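Bench top notes, part 1. Pine, edge-glued strips, end joints staggered. Bought as a panel from Pallatton, cut to 847 mm.

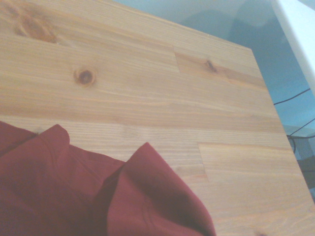
Finish first. Two coats of hardwax oil, applied thin, buffed off after 20 minutes. Thick coats stay tacky on pine.

2/ Knots. The big amber one in the corner is the one to watch. Resin bleeds through oil in a warm room. Wipe with meths, leave overnight, then oil.

3/ End joints. Adjoining strips rarely match in colour — one comes up more orange than its neighbour. Stain makes it worse. I left mine alone.

4/ Sanding: 120, then 180, always with the grain. Stop there. At 240 the oil barely soaks in.

5/ Grímur asked about movement. Slotted brackets underneath, screws not fully tight. Second coat on Tuesday.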